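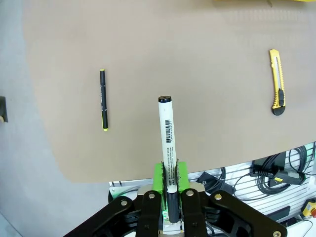

Wake me when it does the junk drawer was the first reply I got, from a reader signed Vernlow, after I mentioned I was going to the open house at Skeronlow. Another reader wanted to know if it could find the lid to anything. I took both requests with me, along with a sandwich, and drove out for the morning session in April.

Skeronlow is a lab that works on tidying. Its people will tell you it works on manipulation, but what I watched was tidying, and I'm fairly qualified to judge because I have avoided it for most of my adult life. The sign-in sheet asked what chore I would most like to hand over. The line for the answer was 8 inches long and I could have used the back.

The job on show was one every shop floor and every kitchen knows. Tools are out on the table. There is a marker, a pen, a utility knife, a tape measure. There is also a basket. A person does this between bites of a sandwich, with no idea how, and then does it again the next day. The arm has to decide where the marker is, where its own fingers are, and how much air lies between the two, and it decides this with great seriousness, like a man parking someone else's car.

A handout by the door said the group had recorded 2,000 pickups over the winter, and that 397 of them were of the same few hand tools. I thought about my own record with hand tools over the same winter. I own a tape measure. I believe it's in the house.

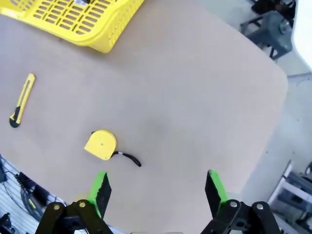
The tape measure, by the way, is the one the staff talked about most, and I came around to their view. A marker is a stick. You pinch a stick and up it goes. A tape measure is a fat little lump with a strap on it, and the strap has plans of its own. One of the engineers said that anything with a tail adds a week to the schedule. I've traveled with extension cords and I found this reasonable.

What the visitors wanted, of course, was speed. The man beside me timed one attempt on his watch and announced 34 seconds to the rest of us as if he'd caught somebody shoplifting. I'd point out that he had nowhere to be. Still, he had a point about the shop floor. I used to do inventory at Grivmont, a hardware supplier with a long counter and a short temper, and at closing time you cleared that counter with your forearm. No machine I saw at Skeronlow has a forearm it's allowed to use that way. 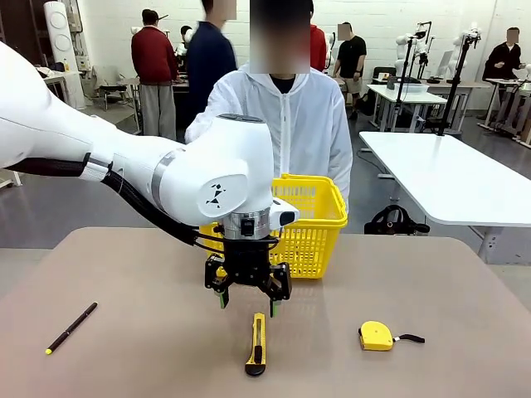
So can it clear a workbench yet? A small one, with things it has met before and somebody standing by, and you should bring a book.

The lab's next step is a trial in a packing room in Cabanatuan, where the things on the table will change every day and won't be laid out politely with space between them. I asked about junk drawers, as instructed. The engineer got a faraway look and said drawers were a separate grant.

Practical notes for anyone going to the next one: parking is behind the building, the coffee is free and tastes it, and the morning session is better than the afternoon, when the school groups come through. Wear flat shoes. You'll be on your feet for most of it - the chairs go early.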